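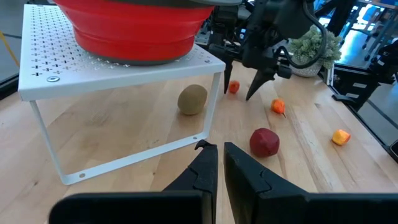
By the time I got back from the coffee machine it was still thinking about the kiwi.

I should say that I was the one who had bet on the kiwi. Everybody else in the Tetstead building had put their money on the red one, being round and red and easy to like. I thought the fuzz would help. Fuzz is grip, I told them, and I wrote it on the sheet by the door, and under it I wrote my stake, which was 14 peppermints.

"It's going to tidy the kitchen," I had told my mother on the phone that morning.

"Whose kitchen?"

"A kitchen. A table. There's a bowl and some fruit."

"And it puts the fruit in the bowl."

"Yes!"

She thought it over. I could hear her own dishes going into her own rack, one after another, quick as cards. "How long does it take?"

I told her the record was 33 seconds for one piece, and she was kind enough to say that was very good. Then she said she had finished the dishes.

But you have to be there - that's what I could never get across to her. You have to stand with your hip against the bench while two arms work out what a plum is. Every person in Lollstead clears a table every night of their lives and never once feels their heart go. I had been on the job since March and mine went every single time.

The left arm dipped. Someone behind me stopped chewing.

It was try number 1367. I knew because I kept the log, in pencil, in a fat green book from Cattaneo's, the stationery shop, and I had promised myself I'd treat the whole floor to lunch when we reached 2000. Some lines in the book said "dropped." Some said "squashed," from the week we used real bananas. One, in my best handwriting, said "put it in my sleeve."

"Go on," I whispered. "It's only a kiwi." 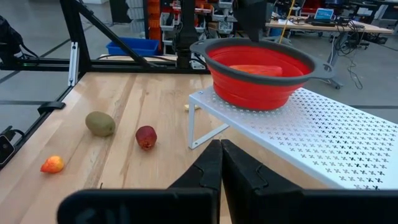 *Photo: Firkico workshop*

It went for the kiwi sideways, which was new. One finger slid along the wood and the other came down over the top, slowly, the way you'd pick up a chick. They closed. The kiwi turned a little, and my stomach turned with it, and then the fuzz caught.

Up it came! Over the edge of the table's little white shelf, up past the side of the bowl, and there it hung while the arm made up its mind. I have watched people get married with less going on in my chest.

It let go. The kiwi hit the rim, sat there, and rolled in.

We made so much noise that they came up from the loading dock to see what had broken. I showed them the bowl. They looked at the kiwi in it, and then at the things still lying on the table, and one of them asked, very politely, whether it could do the rest.

"Not before lunch," I said.

He picked up the red one, tossed it in from where he stood, and went back downstairs. I had to fish it out again, because it spoiled the count.

I called my mother at noon.

"Fifty-one seconds," I said. "But it did it sideways, Mom. We never showed it sideways."

The water was running at her end. She turned it off.

"Sideways how?" she said, and I put down my sandwich so I could use both hands to explain.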